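Campaign Kit › Print and post

Koivisto desk folder review: a leaflet folding machine for small campaigns

4 min read

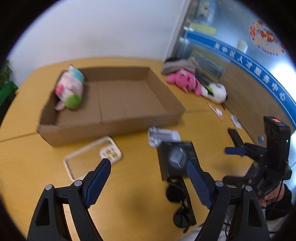 Page last changed: May

Anyone who has stood for a council seat without a big party office behind them knows the folding. The leaflets come back from the printer flat, because flat is cheaper, and then they have to be turned into something that will go through a letterbox. At the last local elections we did ours by hand on two kitchen tables. This year I bought a machine.

The Koivisto desk folder takes A4 paper, plugs into the wall and will do a single fold, a letter fold or a zigzag. It cost £82 from Dirkum, with delivery on top. I used it through the whole of a ward campaign in Sotunen, where our target area came to 308 homes, and we leafleted that area four times.

Setting up

There are two sliding stops, one on each folding plate, and a chart printed inside the lid showing where to put them for each fold. The chart is for A4 only. If your leaflet is A5 you have to work the settings out yourself, which took me most of an evening and a fair bit of scrap paper. Write the numbers down once you have them. I marked mine on the plate in pencil.

The manual is short and has been translated badly in places, but the drawings are clear enough.

Folding

The feed tray is rated for 100 sheets. It will hold that many, but it doesn't feed well when full, and the last few sheets of a big stack tend to go in crooked. Half a tray at a time worked much better. Fan the paper first, especially if it has come straight out of a tight printer's bundle.

On ordinary office paper I had very few jams. On the thin glossy paper that most cheap leaflet printers use, it pulled two sheets through together often enough to be annoying. You end up with one leaflet tucked inside another, and if you don't spot it one house gets two. A slightly heavier matt paper cured this almost completely, and it wasn't much dearer when we asked for a quote on the third leaflet.

Folding a full run for the ward, with pauses to reload, took less time than it takes to watch the evening news and the weather. By hand the same job used up two people for an evening.

It can't fold anything with a staple in it, and it doesn't like card. Our "sorry we missed you" cards jammed it on the first go and I didn't try again.

Noise and size

It is loud. Not painfully so, but you can't hold a phone canvassing session in the same room. It also creeps across a smooth table as it runs, so I stood it on a rubber mat. It weighs little enough to carry under one arm, and it fits in the boot with the boards and stakes still in there.

Compared with the Ketholm

Another branch in our area lent me their Ketholm for a weekend. It costs a good deal more, grips glossy paper better and has a counter on the front, which I missed when I went back to the Koivisto. The Ketholm tray takes 300 sheets and does feed properly when full. If you cover several wards, or share a machine between branches, I would spend the extra. For one ward it is more than you need.

Spare parts

The feed roller is the bit that wears. Koivisto sells it separately and it clips in without tools. Mine was looking shiny by polling day but was still picking up paper. A wipe with a damp cloth between runs helps.

One thing to remember when you do your return: the machine has to be accounted for like anything else you use in the campaign. Keep the receipt, and ask your agent how they want it entered before you buy — not afterwards, as I did.

Verdict

Good for a single ward on plain or matt paper. Poor on thin gloss, and no use for card. I would buy it again at the price, and I'd order the spare roller with it.

Related

Correx or plywood: which boards last a wet spring?
Writing a polling day reminder that fits on one side
Clipboards for doorstep canvassing, compared
Imprints on leaflets: where to put yours
How many tellers does a small ward need?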